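Terrace Working Group, Hotemden House
Minutes of the meeting of 5/25/19

1. Minutes of the April meeting
They were read and accepted with one correction: the cost of the cushions was 933, not 930.

2. Working outdoors
Several members wish to use the terrace as a workplace in the warm months. The internet signal was tested and it is good enough for email.
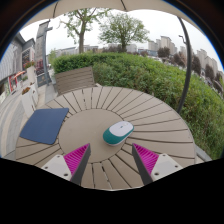

The tables were discussed at length. Gunnlaugsson offers a square model for 1102, but the group prefers to keep the round ones. A mouse does not run well over narrow gaps, and the planks of our tabletop have such gaps between them. With a flat pad, like the navy-blue one on the left side of the table, there is no difficulty. It was agreed to buy 9 pads from Zullance.

3. Chairs and walkway
Chairs must be pushed in after use, so that persons can pass. Clilley will be asked for a price for cleaning the paving.
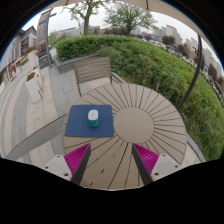
May the pads stay outside during the night?
They should be brought in each evening and put in the cupboard near the door, together with the mice.

4. Other matters
A member asked for a sunshade. The limit for small purchases is 30, therefore this must wait for the next budget. The meeting was closed after this point.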